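Prornetti Test Kitchen
Household Chore Readiness Checklist, Kitchen Section
Unit under review: Heta two-arm kitchen helper
Inspector: Rhea Sebastian
Second reader: Cremilda Paiva
Date: 10/22/25

Marks used: OK, FIX, NO, and SEE COMMENT, which mostly means NO with manners.

1. Area and power

1.1 Emergency stop within reach of a person standing at the sink. OK
1.2 Emergency stop still within reach when the unit is standing at the sink too. FIX
Comment: The unit parks exactly where a person would. I had to reach around it, like getting to the dip at a party. Move the button or move the parking spot.
1.3 Charging cord clear of the walking path. OK
1.4 Floor mat removed before driving. OK
Comment: Third visit, first time the mat was gone before I arrived. Thank you to whoever did it.

2. Putting dishes away

2.1 Grip force limit set and locked. OK
2.2 Picks up a single plate from a flat surface. OK
2.3 Picks up the top item of a mixed stack without moving the rest. SEE COMMENT
Comment: Trondale's spec sheet calls this "stack-aware handling." Passing on four matching plates from the same box does not count as mixed. I want bowls inside bowls, different rims, the way dishes pile up in a home where people eat. Retest with dishes out of somebody's cupboard.
2.4 Stops when a dish slips. FIX
Comment: It stops. It stops after the dish has finished slipping. The log shows 1000 milliseconds between slip detected and arm halted, and a saucer doesn't need that long.
2.5 Recognizes patterned dishes as dishes. OK
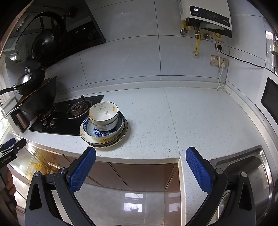 My larger worry is still reach. A person clearing a counter bends an elbow around whatever is in the way without thinking about it, and the unit's planner treats every handle as a wall. Sometimes it goes the long way around. Sometimes it declines the job and displays "Task complete," and I would like that message reworded before December.

3. Stove area

3.1 Unit will not reach across a lit burner. OK
Comment: Tested from both sides. It refused each time, and this is the best thing it does.
3.2 Unit checks burner state before moving cookware. FIX
Comment: It checks the knobs. It does not check the pan. A knob can be off for a good while before the pan agrees.
3.3 Lifts a lidded pan with the lid staying on. NO
Comment: Cremilda asked me to write more than "no" here. The lid left.
3.4 Long handles turned inward after use. SEE COMMENT
Comment: Inward according to which map? Two handles out of the set ended up pointing at me.

4. Sink and wiping

4.1 Splash cover fitted on both wrists. OK
4.2 Wipes counter without pushing small items off the back. FIX
4.3 Wrings out cloth. NO
Comment: The Kovács wrist can do the twist, I have watched it. The software squeezes once and calls it wrung. My nephew has the same method.

5. Paperwork

5.1 Cycle log available. OK, 3000 cycles on the left hand, 2000 on the right.
Comment: So it is left-handed now. Please even these up before the pads are compared for wear.
5.2 Operator training signed. FIX
Comment: Signed by the operator and, in the trainer box, also by the operator.

Overall: may continue in the test kitchen with a person present. Not cleared for home trials. Can it do the dishes yet? It can do some dishes, slowly, if you pick them out for it and stand there, and by that point I have usually washed them.

Second reader's note (C. Paiva): Agree on all items except 4.2, where I would have put NO. It was my pepper mill.

Retest items: 1.2, 2.3, 2.4, 3.2, 3.3, 3.4, 4.2, 4.3, 5.2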